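Search this site Search Go

Arkwood Surf Club: Your Questions About the September Longboard Meet

Hello and welcome! We get a lot of the same emails every year once the water starts to cool off, so we've put the answers in one place, and if yours isn't covered, please do write to us (we really do read everything, even if it takes a day or two).

Do I have to be a member to enter?

No, you don't. Members get first pick of heats until 4 September 2023, and after that whatever is left is open to anyone who'd like to paddle out with us. We have always had a few visitors and they tend to come back, which makes us very happy.

How long does my board have to be?

We don't measure with a ruler on the beach, but it should be a proper longboard with a rounded nose. If you're wondering whether yours counts, bring it along and ask at the tent. Please don't go out and buy a new one just for this!

Where do I park?

The Brillen lot is closest and fills up early. The Rerkon field is a longer walk, but it's grassy and flat and there's plenty of room to change and wax up.

How many people come?

Last year we had around 1,000 people on the sand over the whole meet, most of them there to watch. Heats are kept small, though, so the water never feels as busy as the beach does.

What if there are no waves?

Then we wait, and drink coffee, and wait a bit more. We hold 2 spare days for this. If it stays flat through both of them, your entry carries over to next year and you don't need to do a thing.
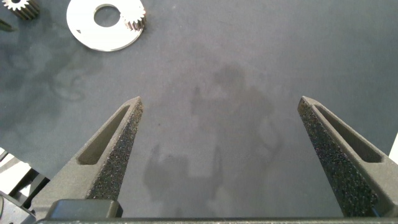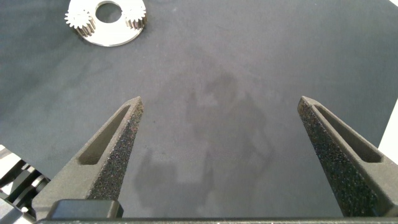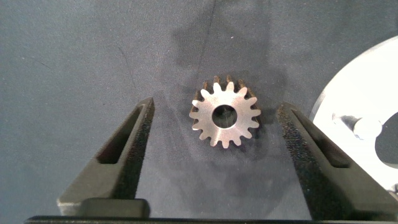 Can my kids surf too?

Yes, and we'd love to have them! There's a junior heat on the inside bank, where the waves are softer, and a grown-up needs to stay on the shore for the whole of it. Leashes are a must for everybody in that heat, including the very confident ones.

Is there food?

Mạch will be back with noodle soup and iced coffee, and you're welcome to bring your own lunch as well. Glass bottles have to stay in the car, please.

Can I bring my dog?

On a leash, above the high tide line, yes. There's a tap beside the steps if you bring a bowl.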